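Teaching a Simulated Arm to Find Its Plates
Student project report, Grudmont robotics stream

When we started in September, our plan was to write one neat planner that could take a lab protocol and turn it into arm motions. We were a bit optimistic (our supervisor was kind about it), and by the midterm review we had trimmed the project down to one question: can the arm line itself up over a plate holder well enough to make a grasp worth trying?

All our work was done in simulation. We built the scene in Brorum, the simulator our lab already had set up, and wrote our own planning layer on top, which we named Vudov after a great deal of arguing over lunch.

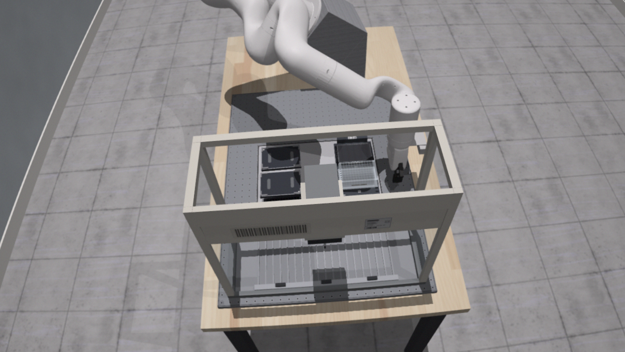

The planner works in two stages. First it picks a safe pose above the equipment, then it moves down in short straight steps, checking for collisions at each one. Our early version only checked the gripper, and we lost the better part of a week before we noticed that the forearm was passing straight through things on its way over! Adding the whole arm to the check slowed planning down, but the paths were much more sensible afterwards, and we were all a good deal happier watching them.

Perception was the harder half. The wells on a 384-well plate look so much alike that our grid matcher would happily settle one row or one column over and report a near-perfect fit.

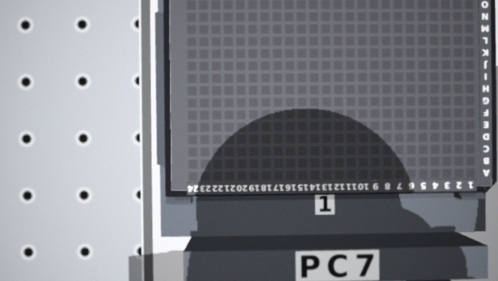
Shadows made this worse, so we stopped trusting the wells alone and gave the matcher the plate outline and the printed row and column characters to work with as well. We also varied the lighting while tuning, changing the angle and brightness between runs, and kept a separate set of 300 renders that the tuning never touched. The colour of the plate mattered far less than we had expected, and we dropped that part of the testing early.

The remaining trouble was mostly in 16 of those renders, where the outline was hard to pick up and the matcher fell back on the wells again. Our next job is to have it report low confidence in those cases, so Vudov can raise the arm and take another look before planning the descent. The scene files and the tuning scripts are in the Teshome folder on the course server, along with our notes on installing everything.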